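Can a gripper put the chopsticks away yet?

My test for any machine that claims it can do housework is dead simple: tidy the chopsticks. A loose lot on the table, a pot to stand them in, off you go. If you fancy trying it at home, set it up like this.

1. Put a cloth down first. Bare tables let chopsticks roll about, and you'll spend your Friday picking them off the floor.
2. Use a light mesh pot. Heavy ones are cheating (a real pot tips if you nudge it!).
3. Lay the chopsticks at a slant, thick ends towards you, some of them touching.
4. Pick up one at a time, stand it upright, then lower it in. 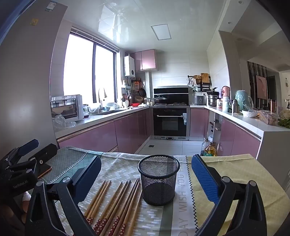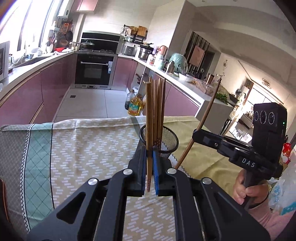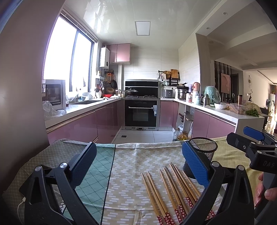
Close the fingers slowly. Squeeze too early and a thin stick twists round, and then you're poking at the rim like someone threading a needle in mittens. I grip just above the middle, which leaves enough length to clear the edge of the pot.

Do 12 goes before you judge anything. Working the gripper by hand I'm down to nearly 5 minutes for a full pot, and I could do it with my own fingers in a few seconds, so no, I don't think the chore is solved. The Flurel arm I tried in February managed 6 sticks out of 33 by itself. Spoons went much better, and I'll write those up next.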